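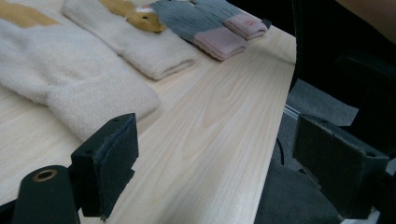
Figure 3. Mittens and other handwear on a pale wooden tabletop.

Papers > Railway History > Storkcombe Branch
Gilles Bailly and Mathis Riviere, April

4. The second survey of the Storkcombe bridge

I'll admit I came to the Storkcombe bridge with the wrong number in my head. The old line guide gives its length as 100 yards, and I'd been repeating that for years. Mathis and I ran the tape along the parapet twice (in a fair old wind, both times) and got 127 yards between the outer faces of the abutments. My guess is that the guide's author left out the approach walls at the Flotstead end, though I can't prove it.

The brickwork is a bit of a muddle too. The piers nearest Flotstead are a hard blue brick, and the rest are a softer red that has been patched again and again. We logged 995 replaced bricks on the north face and 1,410 on the south – far more than I'd expected, given that the south face is the sheltered one. Mathis thinks the drainage is to blame. The old weep holes on that side were filled with mortar at some point, and water has been finding its own way out through the joints.

I'm less sure. The Orkis quarry tramway used to pass under the two southern arches, and years of soot and rattling can't have helped. We come back to that in section 5, where the Paisan viaduct makes a handy comparison.

Last updated: April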